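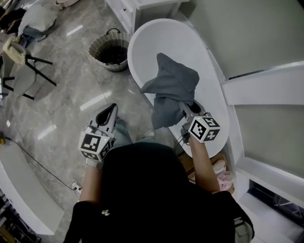
3.2 Bathing habits and hot water demand in the sample households

The water use recorded in the Vunby survey was broken down by the place in the home where it was drawn. Kitchen taps, washing machines and toilets are dealt with in section 3.1. The present section is concerned with baths and showers, which together made up the largest share of hot water use in all 4 districts.

Of the 1,322 households that returned a complete diary, 87 per cent had the use of a bathtub, whether built in along a wall or freestanding (Figure 3). Ownership of a tub was a poor guide to how often one was filled. Many respondents in the older district of Osto reported that the tub served mainly as a place to stand under the shower, to soak clothes or to dry coats in winter. Households with children under school age filled the tub far more often, and usually in the early evening, when demand on the district heating network was already high.

Figure 3. Freestanding bathtub with oval rim and white finish. A dark grey towel is held over the rim.

The shape of the tub has some bearing on the volume of water used. Built-in tubs in the sample were mostly of a standard length, and respondents were able to give a fairly steady account of the level to which they filled them. Freestanding tubs varied more widely. Their owners tended to judge the level by eye, and the diaries show larger differences between one bath and the next within the same household. For this reason the estimates for freestanding tubs should be read with greater care than those for built-in ones.

Sharing of bath water was recorded in a separate column of the diary. The practice was more common than the pilot study in Drondik had led us to expect, above all in households of five or more persons. Where water was shared, the tub was often topped up with hot water between one bather and the next – a step that the diary did not at first provide for. The column was amended in May, and entries made before that month have been left out of the calculation of shared baths.

Showers were shorter in homes with individual metering. The difference was present in all districts but was weakest in Osto, where meters are read only once a year and the bill is divided by the landlord. Respondents there were often unable to say what they paid for hot water. It seems likely that metering has little effect on daily habits when the cost reaches the household so long after the water has been used.

Flow was measured directly in 28 homes, using the Fuchs clamp-on meter described in section 2.4. Agreement between the meter and the diary was good for baths and rather poor for showers, the length of which was regularly understated. No correction has been applied to the figures in Table 5, as the measured homes were not chosen at random and included no households of more than four persons.

Two further limits should be noted. The diary was kept by one adult on behalf of the whole household, and this adult was not always at home when others bathed. In addition, water run to waste while waiting for it to become hot was entered by some respondents and left out by others. The second point matters most in the taller buildings, where pipe runs are long, and it is taken up again in section 4.1.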